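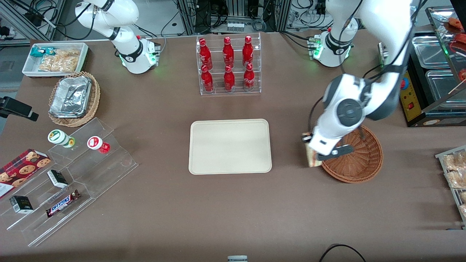

Evening course: Understanding the Car You Drive
Handout for session 5: What a facelift is, and how to read one

Welcome back, and thank you to everyone who stayed on last time to finish the chat about gearboxes. Tonight we move on to something you will have met in every showroom and every car magazine, the mid-life facelift. Please bring this handout with you on Saturday as well, as we shall be using the table of terms again when we walk round the car park.

Where the facelift sits in a model's life

A car maker spends a great deal of money on the parts you never look at: the floor, the bulkhead, the door frames, the places where the suspension bolts on. Together we call these the platform and the body-in-white. Changing them means new press tools and new crash tests, so they tend to stay put for the whole life of the model. Bumpers, lamps, grilles, seat cloth and screens are much cheaper to alter, and when sales begin to sag a little these are the things that get changed.

So a facelift keeps the hard points and alters the soft ones. If you can remember that one sentence you have most of tonight's session already, and you may have your tea with a clear conscience.

Our worked case: the Nastby Clidum

We shall use the Clidum, a small saloon, because I ran one for years and am still fond of it. The early car had 100 horsepower and a five-speed gearbox. The facelifted car, known inside the firm as the Beltrán update, went up to 123 horsepower with the same engine block and a different turbocharger. There was later a warmer version, the Brutotero, with 134 horsepower, stiffer springs and some rather loud seat stitching.

Put photographs of the early and late cars side by side and look at the doors first. They are the same doors. The roof is the same, and so is the windscreen. Now look at the nose: the bumper is deeper, the lamps are slimmer, and the number plate has moved down. At the back the lamps have a new pattern inside but fill exactly the same hole in the metal. People are often quite cross when they notice this for the first time, and I do understand, but it is perfectly ordinary practice.

Terms to know

Facelift: changes to looks and equipment part-way through a model's life.
Model year change: smaller still, often just paint colours and trim.
New generation: a new body, and usually a new or much altered platform.
Test mule: a working car used to try out new parts, often under an old body.
Camouflage: the swirly wrap or padded panels that hide a shape on the road.

A word on camouflage. If only the nose and tail are covered and the doors are left bare, you are very likely looking at a facelift. If the whole car is wrapped, with false panels on the sides, it may well be a new generation.

For next time

Choose a car you know well, your own or a neighbour's, and find out whether it was ever facelifted. Write down three things that changed and three that stayed the same. A page is plenty — I would much rather have a short page you enjoyed than a long one you didn't. If you get stuck on the engine figures, leave them and we will look them up together over the break.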